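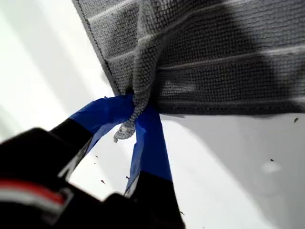

My mother-in-law, Wubit Tsegaye, owns a set of towels that no human being has ever dried themselves on. They live in the airing cupboard on the top shelf, they are the colour of clotted cream, and they are For Guests. I have been a guest in that house for 17 years and I have never been offered one. I get a grey one, much like the dark one with the pale stripes at the top of this page, and I have grown fond of it in the way one grows fond of a bus route. It is a decent towel. It has a nubby sort of surface and it gets on with the job. But I do wonder, standing there dripping, who would have to come and stay before the cream ones came down.

I want to make a case against keeping things for best. I know it isn't an urgent case. There are larger matters in the papers. Still, most of us have spent a good deal of this spring shut indoors with our own cupboards, and I can't be the only one who has opened a door and found a whole second household behind it, better equipped than the one I live in.

Ours had the following. A tablecloth, ironed, in tissue paper. A box of glasses from Ternik, a wedding present, still with the little cardboard collars on. Two candles shaped like pears. A bottle of something brown that Getachew Fikre brought back from a work trip and told us to open on a special occasion, and we have been turning down occasions ever since. A birthday wasn't special enough. The new boiler came close.

The trouble with best is that the bar keeps going up. If you use the good plates on the first Sunday you own them, they are plates. Leave them a year and they need a christening. Leave them ten and you would have to be burying a bishop. My aunt had a front room on these terms, in a terrace in Toton, with a settee nobody was allowed to sit on except the doctor, and the doctor always said he preferred to stand. When she died we sat on it to go through the paperwork. It was dreadfully uncomfortable. She had guarded it for most of her adult life and I don't think she ever found out.

I put all this to Bontu Demissie, who has the allotment next to ours and disagrees with me as a form of exercise. Her view is that keeping things back is what makes them good. She has a coat. The coat comes out for weddings and for the opera, and when she puts it on she stands up straighter, and if she wore it to the shop she would soon be a woman with egg on her coat. I said that was fair. I also said that in the time I've known her she has been to the opera once. She said it had been a very good evening, and went back to her beans.

I grant her the coat. Clothes do wear out, and there is real pleasure in dressing up. I would even grant a pair of shoes. What I won't grant is soap. There is a drawer in our house with soap in it, shaped like shells and lemons, given by kind people over many Christmases, and when I unwrapped one last month it smelled of drawer. All the scent had gone off somewhere without us. You can't save soap up. The same goes for the posh bath oil, the Gebremichael chocolates with the white bloom on them, and the notebook too handsome to write a shopping list in, which is what notebooks are mostly needed for.

Some of it is upbringing. Wubit grew up with three sisters and not much of anything, and if you had one nice cloth you'd have been a fool to let the children at it. I understand that. My own parents were the same about the car, which had plastic covers on the seats that stuck to your legs all summer, so that it could be sold on in lovely condition to someone who would then enjoy the seats. Thrift of that kind deserves some respect, and I try to pay it. But we now do it with things that cost less than a takeaway. I found a packet of paper napkins I'd been saving. They had robins on them.

And some of it, I suspect, is that we are waiting to become the people the things were bought for. The household that uses the Ternik glasses has friends round on a weeknight and knows about wine. It does not eat toast over the sink. I bought a fish kettle on behalf of that household, in a sale, one November, and they have never once thanked me.

So we have started using it all up. The glasses came out first, and one has been broken already, by me, while explaining how sturdy they were. The tablecloth has turmeric on it. We lit a pear. Getachew's bottle turned out to taste of cough sweets and we have had to tell him it's wonderful, so he is bringing another.

Lemlem Jemal, who reads these pieces before I send them to the Zeledstead newsletter, wants to know whether I've said any of this to my mother-in-law. I have not. We haven't been able to visit since March. When we do, I shall take my shoes off in the hall, admire the garden and go up to find the grey towel folded on the end of the bed, and I'll be very glad to see it. But I know which shelf the others are on, and I am tall.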